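Preguntas frecuentes sobre Wirnis

Wirnis es la herramienta de Flostisbridge para alinear, segmentar y exportar demostraciones de manipulación. Esta página recoge las dudas que más llegan al soporte. Para la instalación, consulte la guía aparte.

¿Qué datos necesita Wirnis para procesar un episodio?

El vídeo de la cámara de cabeza, la apertura de cada pinza y un archivo de calibración. Si falta la apertura de una de las dos pinzas, el episodio se importa igualmente, pero queda marcado como incompleto y no entra en la exportación por defecto.

¿Cómo se estima la posición de las pinzas?

A partir de las marcas de la placa superior. El estimador trabaja fotograma a fotograma y después suaviza la trayectoria. Cuando la placa deja de verse durante más de 6 fotogramas seguidos, el tramo se anota como «sin pose» y no se interpola. Quien prefiera interpolar puede cambiarlo en la configuración del proyecto, con el parámetro hueco_max.

¿Funciona con objetos blandos?

Sí, con matices. La trayectoria de la pinza se calcula igual con una caja que con un sombrero de tela. Lo que cambia es la segmentación: el detector de contacto se apoya en la apertura de los dedos, y un ala fina apenas la modifica al cerrarse sobre ella.

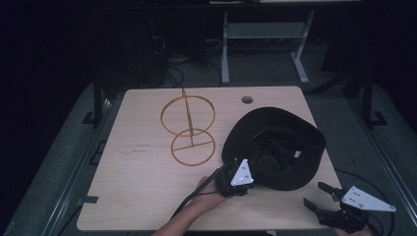 Para esos casos conviene activar el perfil «tela», que baja el umbral de contacto y exige que la señal se mantenga antes de abrir un segmento nuevo. En el conjunto de pruebas interno, de 2,494 episodios, el perfil redujo los cortes falsos, aunque todavía hay que revisar a mano los agarres muy breves.

¿Se pueden corregir los segmentos?

Sí. El editor permite mover, unir y borrar cortes. Los cambios se guardan en un archivo propio y no tocan los datos originales. Nawal Amrani mantiene la lista de atajos de teclado, que se actualizó en junio.

¿A qué formatos exporta?

Al formato nativo y al de Tener, el planificador de Hayashi. La exportación a Tener agrupa los episodios en bloques de 100 — el último bloque puede quedar más corto — y escribe las poses en el sistema de referencia de la mesa.

¿Por qué aparece el error 26 al importar?

Los relojes de la cámara y de las pinzas no coinciden. Vuelva a ejecutar la sincronización antes de importar. Si el error persiste, envíe el registro completo a Noboru Nakajima, junto con el archivo de calibración.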